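Rails and brackets: your questions

Can I move a corner bracket later?
Yes. Loosen the hex socket screw, slide the bracket along the groove and tighten again. Please do not force it. 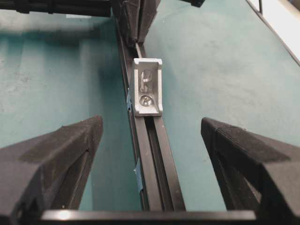 Silver corner bracket on a black rail.

How do I remember the position?
We use 2 small pieces of blue tape at the side of the rail - they come off easily.

Do the rails need a special table?
No, only a flat one. At Avden we check the long rail first, then the rear one.

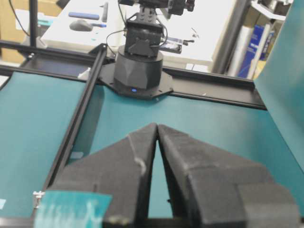
Long rail on the teal surface, rear rail behind it.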